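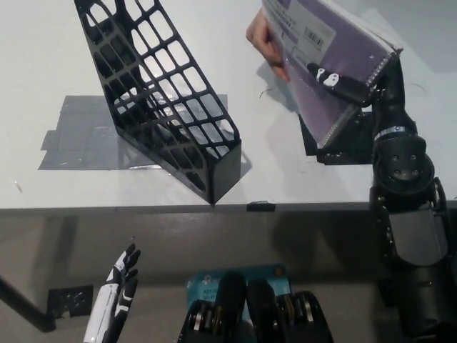 A purple notebook, with a hand on one corner and the robot's gripper on the other end, at the Dilimero open day.

Robots file the stationery at Dilimero open day
November 2022

Full house at Dilimero's workshop on the Nogueira estate, where 80 visitors got a look at the firm's office-tidying robot. Doors opened after lunch, queue down the stairs before that. Tea ran out early.

The job on show was a plain one. Notebook goes in magazine file, magazine file stays on its patch of grey tape. Sounds easy. Spiral-bound books in plastic sleeves are slippery things though, and the team said they had picked them on purpose - flat cardboard folders were cracked back in the spring.

Groups went through in turns, 3 demonstrations in all, each with a short talk on Flikby, the software that plans the arm's moves. Plenty of questions. Most asked: how much? No price yet. Second most asked was whether it can do the washing up. It can't.

Staff said Flikby has been trained on 890 practice runs so far, all of them done at a table with someone working alongside the machine. Slow going, they admited, and dull on some days, but the numbers are getting better. Next on the list are ring binders, then loose post.

Vumlow, the office supplies firm backing the work, had a stand by the door with free pens and a sign-up sheet for anyone wanting to try the robot at there own workplace. 60 names on it by closing time.

Another open day is planned for the new year, date to be confirmed. Entry free but places will need to be booked this time. Parking on the estate is limited so come by bus if you can.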